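Brirkdale Household Task Evaluation
Safety and Inspection Checklist, Station 4: Bag and Grocery Handling
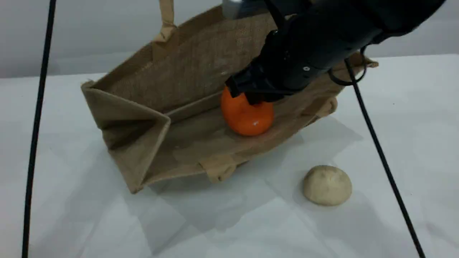 1. Record details
Site: Brirkdale, Ruchti wing
Arm controller: Plultness, unit 354
Inspector: Jyoti Rawat
Date: November 2, 2021
Reference: 3159

2. Work surface
Status: Pass with comment
The white covering shows faint wrinkles. It shall be smoothed and secured at the corners before each session. Only items listed on the task card may remain on the table.

3. Cables
Status: Action required
Cables hang beside and in front of the work area on both sides. The loop near the wrist shall be checked for snagging at full reach. Tote handles are to be kept clear of all cables. Correction is due before the next powered session.

4. Bag condition and placement
Status: Pass
The jute tote is on its side with the mouth open, as the task card allows. The left end folds inward and narrows the space for the gripper. Operators shall not straighten the bag by hand while the arm is powered.

5. Gripper and contact with food items
Status: Pass with comment
The fingertips are positioned over the orange, close to the back wall of the bag. The force limit shall be confirmed with a test block at the start of each shift. Fruit used in trials is not to be eaten afterward. The round beige item outside the bag is to be entered on the task card by name.

6. Emergency stop
Status: Pass
Both stop buttons were tested from the operator's chair and from the door. The arm halted each time.

7. Readiness for unattended household use
Status: Not approved
Erkum has asked whether this station may run without an operator. Soft bags change shape when touched, and the present procedure has no step for a trapped handle or a dropped item. Unpacking groceries remains a supervised task. The request may be submitted again in January with a revised procedure and the session logs.

8. Open items
Cable routing: Station lead
Task card update: Operator on shift
Procedure for trapped handles: Erkum

Signed: Jyoti Rawat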